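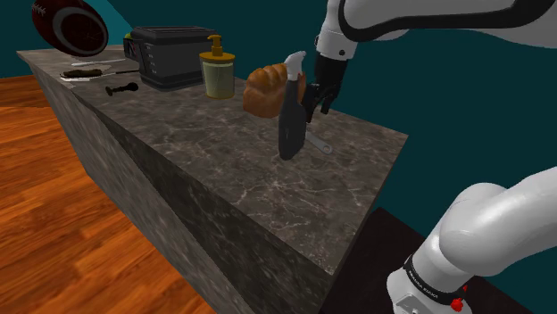 4.2 Changes of key worker

The young people in the Wallau group had often been through several workers before they joined the study. Most could name the one they had trusted, and most could say when that person left. Fewer could say who had told them. In 11 of the 15 interviews, the news came by text message or from another young person at the drop-in.

Staff at both sites described the handover differently. They spoke of a joint meeting, a written summary and a first visit from the new worker within five days. The case notes show that the summary was nearly always written. The joint meeting was less common, and in Flevcombe it tended to be dropped when the outgoing worker had leave to use up before the end of the contract. Team leads there knew this and did not think it was a good arrangement – they had no cover budget to change it.

Young people did not ask for much. Several wanted a goodbye with a set time, even a short one. Others wanted to decide what went into the summary, above all anything about family or past arrests. One participant in Flevcombe said she had spent her first month with the new worker "putting right what was on the paper." She stopped coming in November and returned only when her housing was at risk.

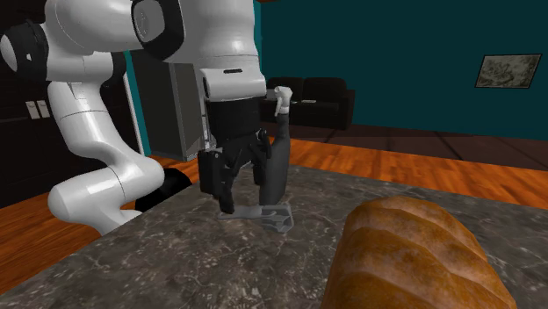 Where the two workers overlapped, attendance held up better. The overlap was usually short, and neither site had planned it as part of the service. In Wallau it came about through a late contract extension under the Bulel program, which left both workers in post for roughly six weeks. Participants from that period talked about the change as something they had taken part in. They also named the new worker without being prompted, which was rare in the other interviews. We treat this with care, as the overlap group was small and its members had been in the program longer than the rest.

Figure 5. Marble-patterned surface from above, with two black gripper fingers and a flat grey handle.
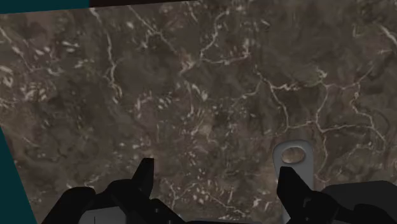

4.3 Contact outside office hours

Both sites closed their phone line in the evening. Workers in Wallau gave out a duty number, and those in Flevcombe told young people to leave a voicemail. Interviews by Junhao Qin suggest that the voicemail was hardly used. Participants said they would call a friend first, or wait until the next day and then not mention it. Gallagher House, the supported housing provider in Flevcombe, kept night staff on site, and residents went to them with problems that never reached the key worker's notes.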